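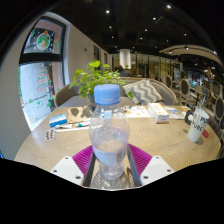 The Round Table, Again

Regular readers of this newsletter will know that the lounge table was last discussed in January, when we agreed as a building that it was for sitting at. There was general support for this idea. People said warm things about it in the hallway. Then everybody went back to the lounge and put something down.

By Tuesday afternoon the situation was as follows. There was a water bottle with a blue cap and very little left in it, the kind of amount a person leaves so as not to be the one who finished it. There was a blister pack of tablets, sitting out where anyone could admire it. There was a tube with a teal cap, a kraft envelope, a number of boxes in the white-and-blue style favored by drugstores everywhere, and enough loose paper to insulate a shed. There was a mug. There is always a mug.

It's a nice table, which is part of the trouble. When the front office at Givura bought it to replace the old folding one, the idea was that a round table has no head and therefore nobody to defer to. What we learned is that a round table also has no corners, so nobody has a corner that is theirs, so the whole thing is everyone's corner. The pale wood with the little herringbone pattern makes whatever you leave on it look placed. A half-empty pillbox on the old folding table looked like a half-empty pillbox. On this one it looks like a magazine shoot.

Hạnh Lò and I cleared it at the end of the day, a job that took longer than it should have and involved more feelings than I'd planned on. A few findings.

Medicine first, and seriously for one paragraph. Please don't leave tablets on a table where people eat and where the Thursday toddlers (you know who they are, they know who they are) can reach. Anything with pills in it went straight to the front desk, into the locked drawer. Come and tell Weidong Lu what it is and he'll hand it over. He won't read the label out loud. He has promised me this twice.

Paper next. Leaflets, printouts, and the backs of things. If it had a name on it, we put it in that person's cubby. If it had no name but looked important, it's in the tray marked Looks Important, beside the copier, and it will stay there for 14 days. After that it becomes scratch paper, and your quarterly whatever will be somebody's grocery list. Booklets and anything thick enough to prop a window are on the shelf under the tray.

Boxes. We opened none of them, on principle, although Hạnh shook one. They are in a Brevitz bin on the bottom shelf of the supply closet with the lid off so you can look down into it and feel whatever you feel.

Mugs with something still in them were rinsed. Mugs with something in them that had developed were soaked, and then rinsed, and then discussed. The mug rack has 22 hooks and I would like to see all of them in use at once before I retire.

Bottles get recycled if they're unlabeled. I know that some of you are "still drinking that." I've met the water in question. It has been with us a while.

Now for the remedy, such as it is. Shufen Gu has offered us a lazy Susan. I want to thank her, and I also want everyone to think hard about what happens when you give this table a second, smaller table that spins. A basket was also proposed, and I'm not against baskets, but I've lived long enough to know that a basket is a pile with sides. So for now we're going with the least exciting option: a 12-inch shelf on the wall near the coat hooks, for things you're putting down for a minute. The table is for things you're using. If you get up to leave and it's still on the table, you're taking it with you.

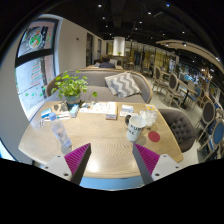
Kenji Blackwood writes that he has read the new shelf policy with interest and would like it noted that "a minute" isn't defined anywhere in it. He works at that table most mornings and his view is that a certain amount of stuff is what makes people sit down in the first place, that a bare tabletop in a lounge looks like somebody is about to hold a meeting, and that he personally walks straight past one. He asks for a grace period over lunch, when he is up and down to the microwave and doesn't care to pack his belongings each time as if catching a train.

Fine, Kenji. Lunch is exempt. You can leave your things from noon until one-thirty and go to the microwave like a free man. Food containers included, lids on.

The shelf goes up as soon as the brackets come in. Cotik sent us 6 of the wrong ones, and they are, I'm sorry to say, currently on the table. I know. They'll be gone before the next issue.

Anyone missing a teal-capped tube, ask at the front desk before five. It's in the drawer with the pills, because neither of us could agree on what it was for.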